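White film on my kitchen counter, 2 bottles of cleaner later

Posted by flullatia_renter

Our counter is white and goes dull about an hour after I wipe it. I've used most of a 200 ml bottle of Witari stone polish on it. The landlord says it's the water. He says that about the heating too.
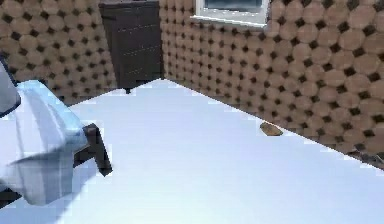 Replies

Jenulia50

It's the polish. Mix 50 ml white vinegar into 250 ml warm water, wipe, rinse, dry with an old T-shirt. Don't do this if it's marble — check first, vinegar eats it. Took me almost 2 rounds to get mine clean.

gortz_fan

Get a dark one. Then you'll see crumbs instead.

flullatia_renter

Lease says laminate, so vinegar it is. Will try Saturday.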